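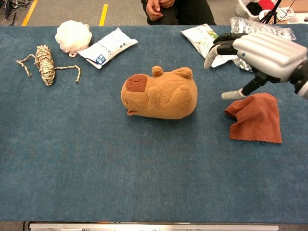 ## Chapter 5: Setting Up a Grasping Cell

A grasping cell needs daily care before it needs clever software. Most bad runs trace back to a hand that was never zeroed or a table that moved overnight. The cell used in this chapter has a carpeted top with a metal rail along its near side, and all positions are measured from that rail. The working set is mixed on purpose: a plush capybara, a coil of rope, a bath pouf, a cloth and a few packets. Soft items like these load the fingers unevenly, so wear shows up early.

Nayara Lins, who wrote the Hodero cell manual, splits the work into a short check before each shift and a full service every 800 hours. We follow her order. The short check covers the fingertips, the finger joints and the wrist, and is done with the arm powered but held.

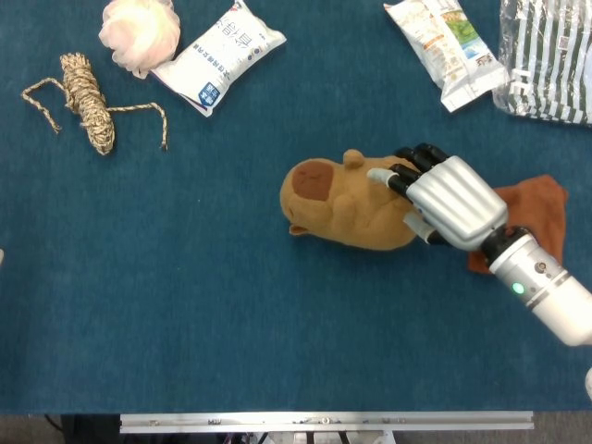 The full service adds the cables and the table mounts. Log each grasp count at the time of service. Our cell had reached 2,805 grasps by its first one in July, and two fingertips were replaced - both on the same finger. Section 5.1 starts with zeroing the hand, and you will need the blank log sheet from the appendix.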